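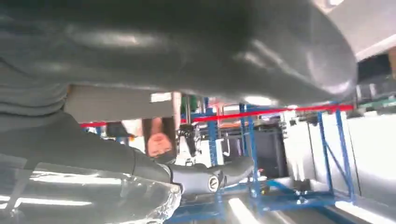 Wrist cam, plastic bag and all.

Forums New posts Members Search Log in

Teleop vs. moving the arm by hand – what are you all doing?

ulley_mike22
So I've been teaching our humanoid a floor job in the Berkham room, tape squares on gray carpet, blue shelving behind. I started out grabbing the arm and walking it through by hand, and my back hates me. Switched to remote control in December and I'm 24 demos in. The motions look smoother to me, but I keep losing depth right near the floor!

carpetbot
Same problem here. I slow way down for the last bit – like, painfully slow – and let the wrist view do the work.

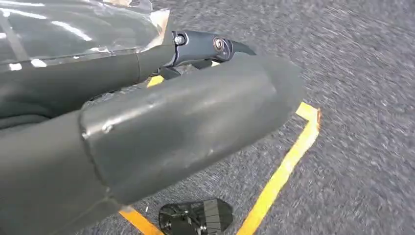 The other thing is I quit correcting halfway through. If I start low I stay low and finish the reach, otherwise the policy picks up my little wobble and does it every single time.

nevurix_fan
Gonna disagree. Wobbles are good! I want it to see me mess up and recover. We threw out all the "clean" runs on the Mishra job and kept the ugly ones.

carpetbot
All of them?? No way. Keep a few ugly ones, sure, but your robot is going to learn to be ugly.

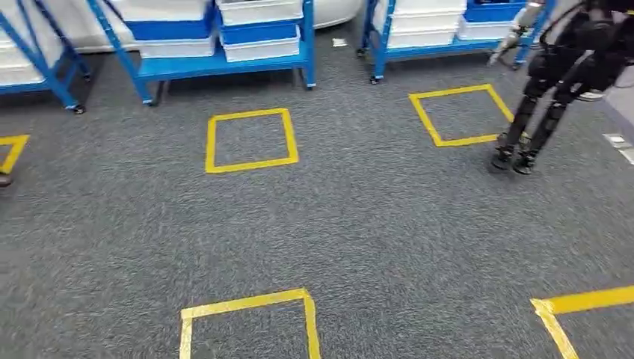 How many demos do I need before I train the first time?
Start with 22 or so good ones for a single square, train, and see where it misses. Then record more at the spots where it does badly.

ulley_mike22
OK but I did 108 by hand last year on the old arm and it still missed the corners. So I'm not sold on the number mattering that much. I think my start poses were all the same.

nevurix_fan
That'd do it. Move the start pose every time, even if it's only by a hand's width.
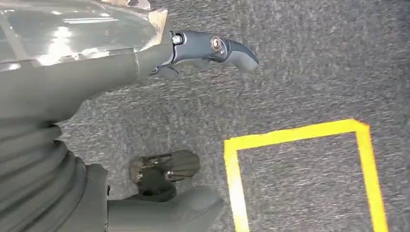

Fingers open over a square with nothing in it.

carpetbot
Also try 2 operators if you can. My reaches all come in from the same side and I never noticed till someone else drove.

ulley_mike22
Fine, I'll rope somebody in and post how the next batch goes. Still not keeping the ugly ones though.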